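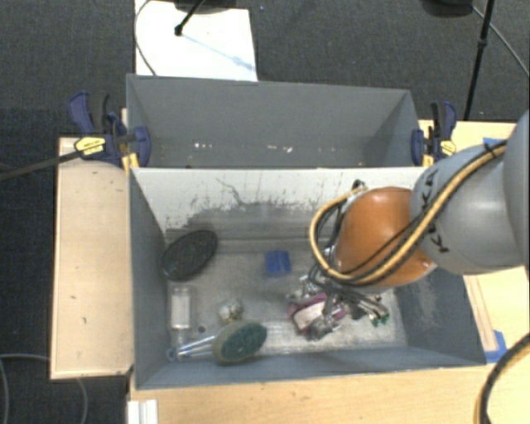

Notebook entry, February, evening session
Bench 3, shared workshop
Entry by: Arvid Hellström
Subject: bin-picking build, cable routing and first repeated picks after the remount

Purpose of session

To establish whether the arm can work the full depth of the front bin with the revised cable routing, and to record a baseline pick rate before the gripper fingers are changed. The previous entry ended with the wrist stalling on the approach to the near wall. That fault was traced to the cable bundle reaching its limit before the joint did.

Setup

The two gray bins remain one behind the other, with the front bin as the source and the rear bin as the destination. Both are held with the blue and black bar clamps where they meet. The clamps are to be checked for tightness at the start of each session and are not to be borrowed for glue-ups. Colleagues who require bar clamps should use the set on the wall rack.

The bundle now passes over the orange housing and loops around its left side before returning to the connector. It is held with black ties. The tails on the lower tie have not been trimmed, as the position of that tie is provisional. Please do not trim them until the routing is signed off.

The controller is running the Mallum motion package with the speed limit set to 20 percent. The grasp planner is the Jutedora build from last month, unmodified. Camera exposure was left as found.

Objects

The test set was kept mixed on purpose: the black oval brush, the brush with dark green bristles, the clear container, the small bright blue block, the whitish lumpy ball, and the pink and white item. The set is returned to the front bin by hand after each round and is not arranged. It should stay with this bench, as substitutions would make the counts below of no use for comparison.

Procedure

1. Home the arm and confirm that the bundle hangs clear of the right wall of the front bin.
2. Jog the wrist through its full range at the top of the bin, then again at working depth.
3. Run 100 pick attempts in the automatic cycle, logging every attempt, including those the planner abandons.
4. Inspect ties and connector.

Results

Step 2 was completed without a stall. At working depth the loop on the left side opens wider than expected but does not touch the wall. There is some drag on the lower tie when the wrist turns back toward home. This should be watched.

Of the 100 attempts, 19 failed. The failures were sorted from the log as follows.

Clear container: the largest share. The planner frequently proposed a grasp on the white area and ignored the rest of the container, which places one finger too close to the left wall. On several attempts the approach was abandoned before contact.

Green-bristled brush: the fingers closed on the bristles and slid. Grasps across the handle were sound when the planner offered them, which it seldom did.

Blue block: three failures, all with the block lying near a corner. The fingers in their present form cannot reach fully into the corners, and no change to the planner will correct that.

Pink and white item: no failures in the automatic cycle. The grasp is often at an angle, and the item is released later than it should be, but it was counted as a success in each case.

The connector was seated at the end of the run and showed no movement. The ties had not shifted.

Observations

The floor of the front bin is now considerably scuffed, particularly toward the lower right. The patches are lighter than the surrounding floor, and I suspect they contribute to false detections at low confidence. Two such detections appear in the log for this session. Trịnh proposed a thin matte liner, and I agree that it should be tried, provided that the approach height is measured again afterward.

White debris has also collected at the bottom of the rear bin. It has not affected the work so far. Both bins are to be emptied and wiped before the next baseline.

The wooden panel to the left of the front bin was bumped once during resetting. It is not load-bearing – it should nevertheless be treated as fixed for the time being, and anyone who moves it is asked to note the change here.

Parts

The longer fingers have been ordered from Zondero. The supplier gives no firm date. If they have not arrived by the next session, the printed set will be fitted for corner tests only, at the present speed limit.

Actions

Hellström: move the lower tie toward the joint and repeat step 2.
Trịnh: cut and fit the trial liner, record its thickness.
Hellström: restrict container grasps near the left wall and rerun the logged attempts offline.
Open: decide whether the speed limit can be raised. Not before the tie has been settled.

Power was isolated at the wall and the arm left in the parked position.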